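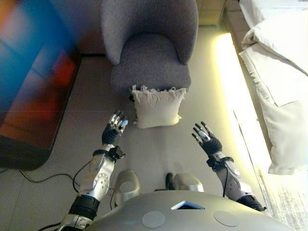 Both hands open, one on each side of the pillow, before the grasp.

I spent most of Monday on the pre-grasp pose for soft things. The old planner in Loltent treated a pillow like a box. It fitted a cuboid to the points, picked two opposite faces and sent the palms there. That works for boxes. With a throw pillow the fringe gets counted as part of the body, so the fitted box comes out too tall and the grasp lands too high.

The change is small. I trim the upper band of the point cloud when the density drops off, then fit again. After that the planner puts the hands out wide with the fingers spread and waits for one more look from the head camera before closing. The extra look costs time, but the arms block a lot of the view and I would rather find that out before contact.

The second problem was the armchair. It is grey on a pale grey floor, and the segmentation kept pulling the front of the seat into the pillow mask. Remo Sorrentino suggested using the depth edge and ignoring color for anything within 8 cm of the target. I tried it on our saved logs from April and it fixed 29 of the 97 bad masks. The rest are mostly cases where the pillow is flat against the chair and there is no depth edge to find — I don't have a good answer for those yet.

I also moved the wrist limits out of the code and into the config file, where they should have been from the start. The new version is on the Vellitz branch. If you pull it, delete your cached masks first or you will get the old ones back.

Next up is the bed, with white pillows on white bedding.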